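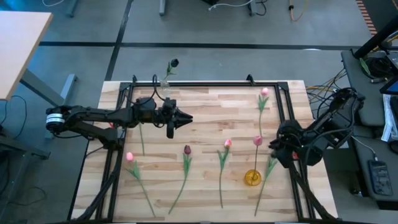 Didier Masson wrote in to say that every planner he has bought in the past ten years was sold to him as "collision-free," and that he would like to know which part of the brochure that word applies to. Fair enough. We have taken it off this page. What follows is what Grokov does, what it doesn't do, and what you will have to supply yourself.

Grokov 3 Planning and Perception Software for Two-Arm Cells

What it is

Grokov plans motion for two arms that share one work surface. It takes a live view of the table, proposes grasps, assigns each item to an arm, and sends timed paths to both controllers. It runs on your own computer beside the cell. There is no cloud version and we have no plans for one.

Thin and awkward items

Most grasp software is shown off with boxes and cans. Stems are harder. A tulip lying on a wood tabletop gives a depth sensor very little to work with, and leaves hide the part you want to hold. Grokov's Ferrand module looks for long, narrow shapes in the color image first and uses depth second. In our test set of 459 stem picks it chose a usable grip point often enough that we ship it, and missed often enough that we recommend the retry option be left on.

Ferrand does not know which end goes in the vase. It guesses from the bloom. If a gripper or a leaf covers the bloom, it will ask for another view or skip the item, depending on your settings. Please don't turn this check off to save time.

Glass

Clear glass is still a problem, for us and for everyone whose claims we have been able to check. You can register each vase by hand as a fixed object, and for now you should. Tinted glass does somewhat better. We would not build a production line on "somewhat better."

Sharing the table

The Zitis scheduler keeps the two arms out of each other's space by reserving zones. It is cautious, and one arm will sometimes wait when a person watching can see there is plenty of room. You can shrink the zones. Ysaline Royer, in a comment on the last release, called the default setting "two people being polite at a door," and we haven't fixed that yet.

Zitis does not model loose cables. If yours run near the work area, draw a keep-out region around them.

What you get
Grokov 3 planner, one cell license
Ferrand grasp module
Zitis scheduler
Gerkska log viewer (replays every plan, including the failed ones)
19 sample tasks with source
Email support for one year

Specifications
Arms supported: one or two per license
Typical replanning time: 68 ms on our bench computer; expect slower on yours
Stored plans: up to 3,000 per cell
Camera: color and depth, fixed overhead or angled
Not a safety-rated product. It does not replace guarding or an emergency stop.

Trial

The trial is the full product and stops planning after 30 days. Bring your own objects, the worst ones you have. The sample tasks work well because we wrote them, and they will tell you very little about your own table.

Request a trial | Release notes | Known problems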